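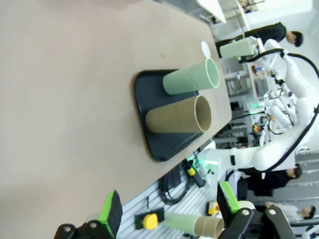 The cup table at Barros, two cups standing on the navy tray.

THE SECOND LINE

Lindalva Lins had until Tuesday to finish the equipment request, and on the day before she still had a blank where the second line should be.

The first line was easy. It said "gripper pads, green, 9 sets," and gave a price. The pads wore out and everyone knew they wore out. Simone Rezende kept the old ones in a coffee can on her desk, and when a purchase was questioned she would tip the can over in front of whoever was asking.

The second line was for an arm. Either the group at Barros would buy another two-armed machine from Dornow, white like the one they had, or it would buy a pair of single arms from Grisley and a better table to put them at. The Dornow cost more than everything else on the page. The Grisley arms were cheap to buy, but the quote for the service plan ran to four pages, and Lindalva had read it twice without finding out who paid for shipping.

She took the quote down to the floor at three in the afternoon. Afonso Aguiar was at the cup table with Janaína Teixeira. They had been stacking and unstacking cups since lunch, and he had a pencil behind each ear.

"Which one do you want?" Lindalva asked.

"The Dornow," Afonso said.

"The single arms," said Janaína.

"I need one answer."

"Then you should have asked one person," Janaína said, and went to pick a cup up off the rails.

Lindalva pulled over a stool. The table was smaller than it looked in the floor plan. Half of what got knocked over went off the long edge and landed below, and somebody had to walk around and get it. She watched Janaína do this three times in ten minutes.

"How many cups have we bought this year?" she asked.

"Ask Simone."

She called up to Simone, who had the number without looking. "Eight hundred and forty-three, counting the paper ones."

"Why so many?"

"They get stepped on," Simone said. "Also Afonso drinks out of them."

Lindalva wrote 843 on the back of the Grisley quote. Then she wrote "bigger table" under it and drew a box around that.

Godovum, which paid for most of what went on at Barros, liked requests that fit on one page. Cremilda Cavalcanti read them there. Lindalva had met her twice. Both times Cremilda had asked the same thing, which was what would stop if the money didn't come. She didn't want to hear what would go faster. The last person to tell her what would go faster was still using a borrowed monitor.

So Lindalva asked it on the floor. "What stops if we don't get the second Dornow?"

Afonso thought about it. "Nothing stops. We book the one we have in shifts, same as now. I come in at six."

"And if we don't get the single arms?"

"Nothing stops there either," Janaína said. "But when the one wrist goes out for repair, then everything stops. It was gone all of November. We swept the floor and relabeled the shelves."

"I liked the labels," Afonso said.

"They were good labels."

Lindalva turned to the service pages again. A second Dornow would mean a second machine with the same parts, and the parts came on the same slow truck. A pair of arms meant a spare sitting right there. She was not sure that was a fair way to compare them. The two-armed machine could hold a cup in one hand and do something else with the other, and Afonso's whole project depended on that. But he already had one, and he had just told her nothing would stop.

He seemed to have noticed this too. He took one pencil down and looked at the end of it.

"You could put that I said it would help," he said.

"I can put it in the notes."

"Does she read the notes?"

"No."

She went back upstairs and called Grisley about the shipping. A young man put her on hold, came back, and said the customer paid going out and Grisley paid coming back. She asked him to send that in writing. He said he would need to ask. She said she would wait, and she did, with the phone on the desk, filling in the first line again because she had smudged it.

The email arrived at a quarter to five. It said what he had said, with one extra sentence about crates. A crate was 500 dollars, refundable if it came back with the lid. She added a crate.

That left the table. The catalog had one that was wide enough, with a lip along the edge, and it would push the total over the limit for a one-page request. Without the lip it came in under. She asked Simone how hard it would be to add a lip themselves.

"I can do it with 5 yards of foam strip," Simone said. "We have the strip. It's under the sink."

"Is it any good?"

"It's been under the sink."

Lindalva typed "table, plain" and saved the page. In the notes she wrote that A. Aguiar believed a second two-armed unit would be of help and asked that it be considered next year. She read it over, took out "believed," and put in "says."

At six she went down to get her coat. Afonso was still at the table, and he asked how wide the new one was. She told him. He paced it out along the shelving, heel to toe, and stopped with one foot against a cabinet.

"We'll have to move this," he said.

"Is it heavy?"

He opened the door to see what was in it.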